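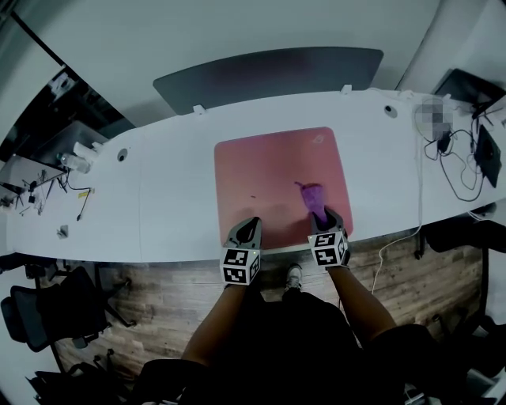
Bustlow hires out desks by the day, week or month on the first floor of the old Goodall building. These are the questions we get most often by phone and at the front door. The desks are long and white with a curved edge, and several people may share one. You may bring your own things for your place, such as a large pink mouse pad, as long as they stay on your part of the desk. Prices were last changed on April 19, 2018.

Do I need to book?

For a single day, no. Come in and ask at reception. Weekly and monthly places must be booked, and in August we advise booking day places too because we open shorter hours.

What does it cost?

A day is £36. A month is £181, or £377 if you want a lockable cupboard and use of the meeting room. Tea and coffee are included in all prices. Printing is charged by the page.

Can I leave my things overnight?

Monthly members can. Day and weekly users should clear their place by closing time. Anything left behind goes into the box by the stairs and is kept for a month.

Can I make phone calls at the desk?

Short ones. For anything longer please use the phone room next to the kitchen. It can't be reserved.

Is there parking?

Not at the building. The car park on Sketton Road is a short walk away and is free after six. Bicycles can go in the yard, but bring your own lock.

May I bring a visitor?

Yes, for up to an hour. Visitors sign in downstairs. If they want to work here they need a day place.

How do I cancel a monthly place?

Write to Brigitta Holzer before the end of the month and the place will end with the month after. We don't refund part months.

Who do I tell if something is broken?

Mechthild Kälin looks after the building. Leave a note at reception or ring extension 737. For heating faults outside office hours, the number for Wellex is on the boiler room door.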